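Home | Handouts | Workshop bookings | Contact

Unit 6 handout: Setting up and looking after the hand-held gripper

Hélène Bouchard, Kisgate workshop course
Revised 16 Apr 2019

Notes to go with the bench session. Bring your own notebook. The tools are in the drawer under the Cormier bench and they go back there afterwards.

1. What this unit covers

You will take one two-jaw hand-held gripper from the shelf, check it, fit pads to it, set the camera view, try it on a set of objects and fill in the log. You will also change a worn pad. You will not open the camera body or the handle. Those go back to the supplier.

Work in pairs. One person holds the tool, the other reads the steps and writes.

2. Checks before use

Hold the gripper by the handle with the jaws pointing away from you. Close the jaws slowly and open them again. The movement should be even from one end to the other. If there is a gritty feeling, stop and clean the pivots (section 6).

Look at the screw caps on the pivot arms. A cap that stands higher than its neighbour usually means the screw under it has backed out. Take the cap off, tighten the screw by hand with the short driver and put the cap back. Do not use the power driver. We lost an arm that way last year when the thread stripped.

Wiggle each jaw sideways. A little play is normal. If you can see the tip move when you press it lightly with a finger, write it in the log and take another tool.

3. Pads

The pads do the gripping, and they wear faster than anything else on the tool. Check the texture under the lamp. It should be the same across the whole face. A shiny patch in the middle means the pad is finished, even if it still feels soft.

The two pads on one tool need not be the same colour. They do need to be the same thickness, or the jaws will meet off centre and thin objects will turn as they are picked up.

To change a pad:

- Peel the old one from the outer end towards the pivot.
- Wipe the jaw with a cloth and a little alcohol. Wait until it has dried.
- Lay the new pad on without pressing, check that its edge is level with the edge of the jaw, then press.
- Close the jaws on a folded piece of paper and leave them closed for 19 minutes. There is a timer on the wall.

Spare pads are in the Surkico box. Write the date on the lid when you open a new packet.

4. Setting the camera view

Both jaw tips must show in the picture when the jaws are open and when they are closed. The tips should sit in the lower part, with the work surface and whatever stands behind it filling the rest. If the camera points too low you get plenty of jaw and very little room. If it points too high, the tips drop out as soon as you tilt the tool down.

Loosen the camera clamp by half a turn only. Move the camera, tighten, then look at the picture again, as the last bit of tightening always shifts it slightly. Repeat until it stays put.

Light matters too. A bright window behind the objects can make the pads look darker than they are. Try the same position from the other side of the table before you start altering settings.

5. Trial on the bench or in a kitchen

A kitchen counter is a good place for a trial. We use thin things and wide things together. Chopsticks show up any fault in pad alignment, and the rim of a bowl tests how far the jaws will open. A cloth with a printed grid makes it easier to judge how far the tool has moved between one pick and the next.
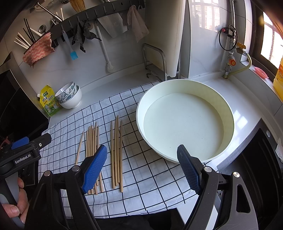

Steps for the trial:

1. Spread the cloth flat. Smooth out folds near the place where you will be working.
2. Put the chopsticks down loosely. Do not line them up.
3. Bring the open jaws down beside a single stick, close, lift a hand's width, put it back.
4. Do the same at the rim of the bowl. Grip the rim only, and do not carry the bowl.
5. Swap with your partner and repeat.

If the stick turns in the jaws, go back to section 3. If you keep missing to one side, go back to section 4.

6. Cleaning and storage

Clean after each session. Brush the pivots with the dry brush, wipe the arms, and leave the pads alone unless they are greasy. For grease use a damp cloth and nothing stronger.

Put one drop of Onov light oil on each pivot after every 200 cycles and change both pads at 1000, whatever they look like. The cycle total is carried forward in the log. Keep oil off the pads. A pad with oil on it goes in the bin.

Store the tool with the jaws slightly open so that the pads do not take a set.

7. Log sheet

Tool number, your initials, cycles at start and finish, pads changed (yes or no), anything loose, anything odd. Hand in 2 completed sheets per pair by the end of April.

Related handouts
Unit 4: Threads, screws and how they fail
Unit 5: Clamps and small brackets
Unit 7: Checking a recording for dropped images
Bench rules and opening hours

Comments

PaulaT: Does the paper in the pad step have to be folded? Ours was a single sheet and one corner of the pad lifted.

H. Bouchard: Yes, folded twice. A single sheet doesn't spread the pressure well enough. Peel that pad off and fit a new one.

rkm: The short driver is missing from the drawer again.

Denny: Section 4 took us most of the session. Marking the clamp with a pencil line helped.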